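3.2 Forced restart behavior on devices with sealed batteries
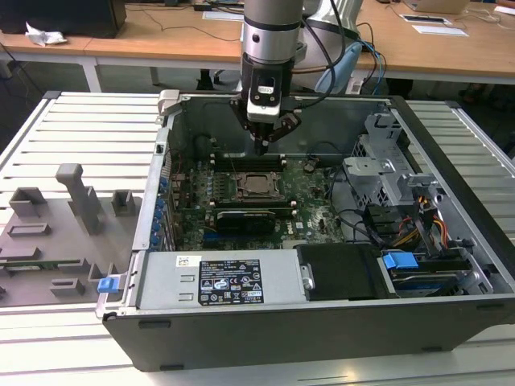

On a handset with a removable battery, a user who faces a frozen screen can cut power by hand. On a sealed device the same result depends on a key combination that is watched by a circuit separate from the main processor. The circuit starts a timer when the keys are pressed and drops the main supply rails when the timer runs out. The key hold therefore works when the operating system no longer responds, provided that the power management chip itself still has a supply.

We studied this mechanism on the Vellau handset platform, which uses the Sterirow power controller. The controller has two reset paths. A short hold of the power key raises an interrupt and asks the operating system to shut down in order. A long hold of power and volume down bypasses the operating system and resets the rails directly. The boundary between the two is set by a register that the boot loader writes at each start. Alva and Achari reported earlier that some loader builds leave the register at its default value, so that the hold time printed in the user guide and the hold time on the device do not agree.

Freeze states were produced in software. A test build of the Vellau firmware accepted a command that placed the device in one of three conditions: user interface stalled with the kernel still running, kernel stalled with interrupts enabled, and kernel stalled with interrupts masked. A total of 506 trials were run, divided among the three conditions as evenly as the number allowed. Each trial began from a charged battery and a clean boot. Keys were held until the display went dark or until a time limit was reached, and the event log was then read from the controller over the debug port.

Controller events were sampled every 133 milliseconds. This interval limits the accuracy of the hold times given here, and differences smaller than one sample should not be read as real. The log holds 3000 entries before the oldest are overwritten. In long trials the buffer filled before the restart was complete, and the early entries were lost. These trials were kept in the count of restarts but left out of the timing results.

Figure 4. Bench work on computer hardware.

In the first condition, the short hold was often enough. The kernel received the interrupt and closed the open file systems before power was removed. In the second condition the short hold gave mixed results, depending on which kernel thread had been stopped. In the third condition the short hold had no effect, as expected, and only the long hold led to a restart. The median time from first key press to loss of the main rail in this condition was around 2672 milliseconds longer than the value in the user guide. The difference matches the gap between the default register value and the intended one, and we take this as support for the explanation given by Alva and Achari.

Two side effects should be noted. First, if the volume key was released early, the controller treated the rest of the hold as a new short press and restarted its timer. Users who shift their grip during the hold may conclude that the method has failed. Second, when a charger was connected, the handset entered the charging screen after the reset instead of starting normally. The charging screen in the Pastirden release of the firmware looks much like an idle device with a dark display, and a second key press was needed to start the system.

A forced reset does not erase user data, but writes that are still held in memory are lost. File system checks after the third condition found unfinished journal entries, all of which were replayed at the next boot. We did not test resets during a firmware update – the partition layout on this platform makes that case different enough to need its own procedure, which is described in Section 3.4.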